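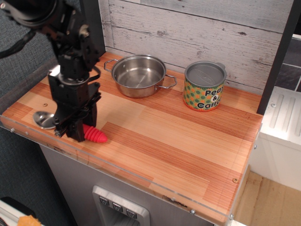 The toy kitchen does not need a theory

Every few months somebody tells me the play kitchen is the most important thing in a small child's room. It teaches sharing, counting, nutrition, even patience. I have read a good deal of this over the years and I'm still waiting to be persuaded.

What I see is a counter, a pot and some pretend food. The plastic carrot is red, for a start. If the aim is to teach children about vegetables, a carrot the colour of a tomato seems an odd place to begin. Then there's the can of peas and carrots, with its green dots and its shiny lid. It's a cheerful can. I doubt it has ever made a child eat a pea.

My neighbour Oluwatosin Yusuf disagrees. She looked after children in Prullcombe for 25 years, and she says the metal pot matters because it behaves like the one at home. I'll give her that. A steel pot with proper wire handles is a better toy than a hollow plastic one, and a real-looking spoon beats anything that lights up and sings. I just don't see why it has to be called a program. 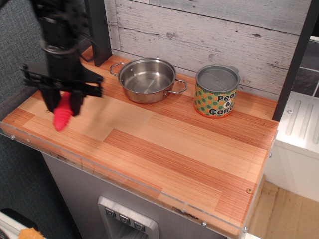
Pot, can and something for the soup. The counter holds enough for a meal.

The pricier sets worry me more. The Illero catalogue that came in April had one at $823, with whitewashed boards behind the counter so that a four-year-old can cook in somebody's idea of a beach house. Who is that for? I've never met a child with an opinion on distressed timber. Parents have plenty, and they're the ones with the credit card.

We paid $153 for ours, second-hand, and lost 2 of the cups in the first week. It got used most on wet afternoons, often as a garage. I can't say what anyone learned from it. They liked putting things in the pot and taking them out again, and I'd have paid the same for that.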